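Opinion > Technology at Work > Columns

The wiping test

Wiping a table is the chore people name when they want an easy one. Ask what a home robot should do first and most will say dishes or laundry, then back off and say, fine, let it wipe the table. I have come to think the table is a good place to judge the whole business, and by that measure the machines are not ready for a kitchen or for most shop floors.

I spent 10 years managing a small assembly shop in Nillondale before I started writing this column. We put together light fixtures. Every shift ended the same way, with benches to clear and wipe, parts to put back in bins, boards to clean and floors to sweep. It took one person a bit under an hour. That hour was the part of the day I would have paid to hand over, and it is still the part that no seller has offered to take.

What they offer is the middle of the job. A Hafstein arm will pick the same bracket out of the same tray all day and set it in the same fixture. I have watched one do it and have no complaint. The bracket never changes and the tray is bolted down. The trouble starts when someone leaves a coffee cup next to the tray.

A table at the end of the day is all coffee cups. Some of what is on it is trash and some of it matters. A screw might be scrap or it might be the last one from a kit. A damp ring can be wiped off, but a pencil line might be a measurement that someone needs in the morning. People sort this out without thinking. They also press harder on a stuck spot and go lightly near the edge so the crumbs end up in their hand.

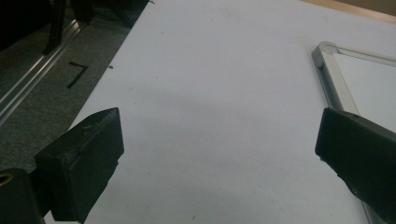

Two hard fingers can do a lot of this if a person is holding the tool. That is worth saying, because the people who blame the hardware are mostly wrong. I have seen a person with a simple hand-held gripper pick up a rag, fold it over, and clean a bench well enough for me. It was slow and it looked silly. But the fingers were good enough. What the gripper had was a person deciding where to put it.

Much of the current work tries to get that deciding into the machine by recording people doing chores and training on the recordings. I think the approach is sound. I also think the sales talk runs far ahead of it. Jenness, which sells a two-armed machine for light commercial cleaning, ran a demonstration here in May. It was given seven tasks and finished two of them without help. The company called the day a success. If I hired a person who finished two tasks out of seven, I would be kind about it, but I would not keep that person on the closing shift.

The usual answer is that these machines get better every year, and they do. The home model called the Flultola now finds the handle on a mug most of the time, and an earlier version could not. But getting better at finding handles is a different thing from being trusted alone in a room. A dishwasher is trusted alone. You close the door and go to bed. None of the chore robots I have seen can be left that way, and a machine that has to be watched saves you very little. You have traded wiping for watching.

There is also the money. The cleaning service my old shop uses now charges $1,738 a month, and for that they do the benches, the floors, the restrooms and the windows. They notice when a tap is dripping and leave a note. A machine that does only benches, and does them with somebody standing by, would have to be very cheap to compete with that.

I would like to be wrong. I have bad knees, and I know older people who could stay in their own homes longer if something could reliably pick things up off the floor. That would be worth more to me than any amount of bracket handling. I would just ask the sellers to stop showing us clean counters and staged mugs. Bring the machine in at five in the afternoon, after a full shift, and let the people who work there leave the tables as they usually do. Then have the staff go home, and let us all come back in the morning and look.

Recent columns
The forklift that stops for shadows
Why our shop went back to paper checklists
What a good night cleaner knows
Self-checkout, ten years on

Contact the opinion desk | Copyright, all rights reserved | Back to top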